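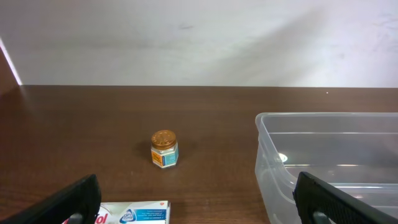

A jar, a medicine box and an open plastic bin on the test table, viewed from close to the gripper.

Nurkelau says its planner can tidy a table. The numbers need a closer look

August 3, 2022

Nurkelau, the robot software company based in Dretport, released a new version of its control and planning package this week and says it can sort small household items into a bin without any hand-written steps. The company puts its success rate at "almost 275 out of every 300 attempts" in its release notes. It is a good number. It is also hard to check.

The package is called Nkuna. It takes pictures from cameras at the wrist and overhead, builds a rough guess of what is on the table, and sends short bursts of motion to a pair of arms. Earlier versions needed a person to write out the order of moves for each new object. The new one is supposed to work that out from recorded runs, and Nurkelau says it trained this release on 2540 of them.

Marwa Lamrani, who leads the planning team, said the main change is in how the software picks its next move. "The old planner would commit to a full path and then fight with itself when the camera disagreed," she said. "Now it plans a short piece, looks again and plans the next one. It gives up on a bad grasp much sooner."

Looking again is an old idea, and plenty of labs have been doing it for years. What would be new is doing it fast enough, on cheap arms, with objects the software has not been tuned for. The release notes give no timing figures at all. Asked for them, Lamrani said the team was "still cleaning up the logs" and would post them with the next update.

There is also the question of what counts as an attempt. In the notes, a run is scored as a success if the object ends up in the bin. A run in which the arm knocks the object over, backs off, tries again and finally gets it in is scored the same as a clean pick. If an operator stops the arm before it touches anything, the run is left out of the total. The notes mention this in a footnote and do not say how many runs were left out.

Small packaged goods make a fair test, up to a point. A jar with a shiny lid can throw off a camera that leans on color, and a flat box lying on a table gives a gripper very little to hold. A clear bin is harder still. Depth cameras are known to have trouble with see-through plastic, and a planner that cannot find the rim may send the arm straight into it.

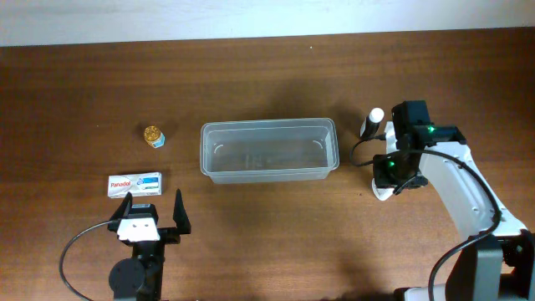
Nurkelau's answer to the clear plastic problem is to skip depth sensing and train on ordinary color pictures. Lamrani said the model learns where the rim is from "the way it bends what's behind it." That may be so. It may also be learning that the bin tends to sit in much the same part of the table from one run to the next. The notes say object positions were "varied by hand," and give no range.

Tarun Maurya, who works on gripper control at Itdale, a company that sells picking systems to small warehouses, tried the February version of Nkuna and was not won over. He said the perception side was better than he had expected, and that the tools for replaying a failed run were the best part of the package. The control side was another matter.

"Move the table lamp and it got worse. Swap the box for one with a different print and it got worse again," Maurya said. "I want to see it on a table they didn't set up."

He has started running the new version and said it was too soon to judge. His first batch was 40 runs with his own objects. He would not give the score, but said he had seen the arm close on nothing and then carry that nothing carefully over to the bin. According to Maurya, the software marked the grasp as good because the fingers had reached the position it asked for.

Lamrani did not dispute this. The package reads finger position and motor load, she said, but the load signal on low-cost motors is noisy, and the team chose to trust position for now. A check using the wrist camera is written but turned off by default because it slows the loop. Users can turn it on in the settings file. The manual does not mention it, which she called an oversight.

The license has changed too. The replay tools and the camera calibration script are free to use and modify. The trained model is free for research only, and companies have to ask for a price. Nurkelau has not published one. The recorded runs are not being released, so outside groups cannot retrain the model from the same data or see which objects it was shown.

The release notes list 13 known issues. Most are small, such as a viewer window that freezes when a camera is unplugged. One is less small: with both arms active, the planner can reserve the same space for each of them and then stop. The listed workaround is to restart the run. Lamrani said a fix is being tested and would not give a date for it.

Maurya said he plans to finish his own tests with the wrist camera check turned on and will post the logs, including the runs he has to stop by hand.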